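About Ostier Trials

We test robots that other people want to sell you. Ostier Trials is a small independent workshop that takes automation kits, sorting cells and robot services from their makers, sets them to dull jobs for long hours, and writes up what they did. We sell no robots, take no commission on sales and don't run an awards scheme.

The firm was set up by Edith Pacheco, who spent years buying machinery for a packaging company and got tired of being shown videos. Her last big purchase there was a palletiser that did very well at the maker's own site and poorly at hers. She still has the brochure, and new starters are made to read it.

What we do

A maker or a buyer pays a flat fee for a trial. The fee is the same whether the report comes out kind or rude, and it is paid before we start. Buyers can ask us to use their own parts. Makers can send one engineer for setting up, and after that the engineer goes home. We have lost work over that last rule and expect to lose more.

A standard trial is 131 hours of running time. Every stop is logged with who or what got the machine going again, and that second column is usually the interesting one. "Autonomous" has turned out to cover a good many arrangements, among them a person in another building with a headset on. We have no quarrel with remote operation, which can be a sensible thing to buy, but it should be on the price list under its own name.

We are often asked why we don't just publish a league table. A cell that is good with cartons may be hopeless with cable, and a single score out of ten would hide it. So would an average. Our reports run long and we're told they are dry.

The Plorik trial

Our current job is the Plorik sorting service, a two-handed robot offered on monthly hire with a promise that it will be useful "from the first shift". Atieno Muli is running the trial and Omid Yazdani is keeping the log. The brochure makes a lot of the hands, so we are asking what the hands add. Plenty of parts can be moved perfectly well by a suction cup costing very little, and a buyer paying hire charges on ten fingers ought to know which jobs need them.
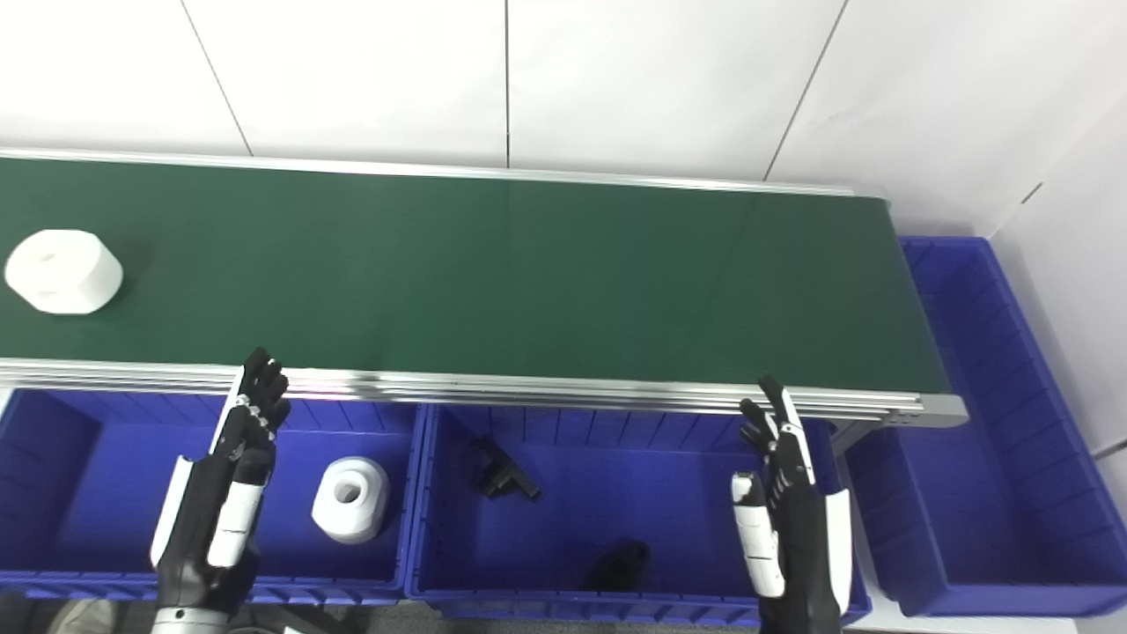
Part mix is where most sorting claims come unstuck. Makers like to demonstrate with one shape, repeated, all facing the same way, and then quote the rate as if it held for everything. We insist on awkward company. A white faceted block on a green belt is about as easy as sorting gets, and we'd expect any machine at this price to manage it; the black plastic pieces in the middle bin, one angular like a bracket and one curved with a hump, are a fairer test, as each wants a different grip. Plorik's published rate doesn't say which parts it was measured on. We have asked twice.

So far the log stands at 2574 attempted moves. We don't give out success figures before a trial is finished, to the maker or to anybody else, and Atieno doesn't answer questions about it at lunch. The report is due in February. If Plorik disagrees with it they may add a reply of any length, and we will print it unedited at the back.

Who we are

Edith Pacheco runs the firm and signs every report. Atieno Muli leads trials and came to us from Briletti, where she repaired conveyors. Omid Yazdani looks after logging and the database. Leidy Ñahui deals with buyers, and is the person to ring if you have a quote in front of you and a bad feeling about it. Yiğit Bilgin builds the test benches and has strong views on cable clips.

Where our money comes from

Trial fees make up nearly all of it. The rest is report subscriptions, which stand at 321 as of January 2018. We did accept one loan of equipment from Alvarado in our first year, and gave it back after a reader pointed out that we were reviewing Alvarado at the time. The reader was right. That report has carried a note on its first page ever since.

What we can't tell you

A trial in our workshop isn't a trial in yours. Your lighting is different, your floor is probably dirtier, and your night staff will do things to a robot that we would never think of. Nor do we test for safety approval, and no report of ours should be waved at an inspector. We won't predict how a machine will behave after 18 months of use either, though we'd be glad to hear from anyone who has kept records for that long.

Subscribers can read finished reports in full. Everyone else can read the summaries free, along with the makers' replies, some of which are longer than the reports.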